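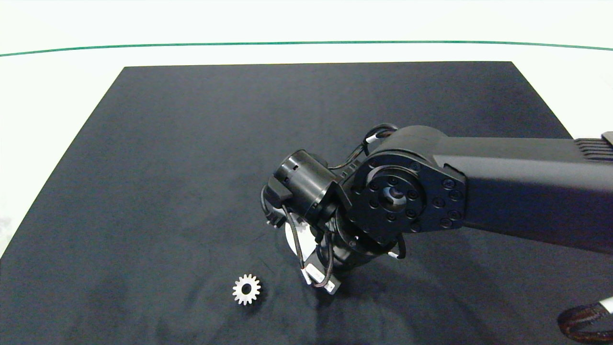 Blog > Cacharros > Máquinas en casa

¿Ya pueden o no pueden?

Llevo toda la semana con la misma pregunta y escribo rápido que tengo la comida en el fuego. Me lo preguntó mi cuñada, que quiere saber si merece la pena esperar un par de años antes de cambiar el lavavajillas. Como si el robot fuera a venir a fregar. Le dije que cambiara el lavavajillas.

Pero la pregunta se me quedó. ¿Pueden ya las máquinas con las tareas tontas? Las de casa, las de taller. Doblar una toalla, separar tornillos, coger un engranaje de una mesa y meterlo en su eje.

Lo del engranaje no lo digo por decir. En mayo estuve una mañana entera en Drenik, el taller donde trabajé antes de lo de la espalda, y ahora tienen dos puestos medio automatizados. Medio. Uno alimenta la prensa y va como un reloj, ahí nada que decir. El otro es el de montaje de reductoras pequeñas y ese es el que me interesa, porque es justo lo que yo hacía. Pieza plana, dentada, metálica, agujero en el centro. La coges por el canto, la giras un pelo hasta que engrana, empujas. Ya.

Un engranaje plano tumbado sobre una superficie es un problema feo. No tiene por dónde agarrarse. Una persona mete la uña, o lo arrastra hasta el borde de la mesa, o lo pilla con la yema un poco sudada -- cosas que haces sin pensarlas. La máquina tiene que hacerlo todo a posta. Y encima el metal brilla.

Me dejaron mirar una tanda de 16 piezas. Puso bien 14. Las otras dos, una se le cayó al subir y la otra la dejó ladeada encima del eje y siguió tan tranquila como si estubiera puesta. Eso último es lo que me preocupa. Yo también tiraba piezas, más de una acabó debajo del armario. Pero sabía que se me había caído.

Tiempo: 107 segundos la más lenta. Yo eso lo hacía en 15 con la radio puesta. Vale que no se cansa y que no le duele la espalda. Vale.

Hok-lam Hsiao, que lleva la parte de control allí y tiene mucha paciencia conmigo, me discutió el ejemplo. Dice que comparo mal, que mire el turno entero en vez de la pieza. Que de noche no hay nadie y cualquier pieza montada es una pieza ganada. Puede ser. También me dijo que antes la tela de debajo era más clara y la cámara se liaba, y que solo con oscurecer el fondo mejoró bastante. Un cambio de trapo! Tanto software para eso.

Y en casa pues peor. En casa no hay fondo oscuro ni pieza siempre igual. Hay un calcetín del revés debajo de una silla. Tuve el aspirador de Plekness dos años y lo que mejor hacía era comerse los flecos de la alfombra. El de Skulside que tienen mis padres friega bien el pasillo, eso sí, pero antes hay que levantar las sillas, quitar el comedero del perro, enrollar el cable de la lámpara... al final la tarea la haces tú y él pasa el trapo.

Lukumay, el foro donde escribía antes, estaba lleno de gente convencida de que en cinco años ni cocinamos. Lo leí hace más de cinco años. Sigo cocinando (mal).

Mi respuesta de momento, por si mi cuñada lee esto: en taller, con la pieza siempre igual y alguien que pase a revisar, sí. Despacio pero sí. En casa, cosas sueltas. Suelo y poco más. Lo de la toalla lo he visto en vídeos y siempre me quedo con ganas de ver la segunda toalla, la arrugada.

Quiero volver a Drenik despues del verano, que van a probar otros dedos para la pinza, con goma. Yo les pedí que probaran con la pieza boca abajo y me miraron raro, pero es que en la caja vienen de las dos maneras y el chaflán solo lo llevan por un lado.

Bueno se me pegan las lentejas. Otro día cuento lo de la prensa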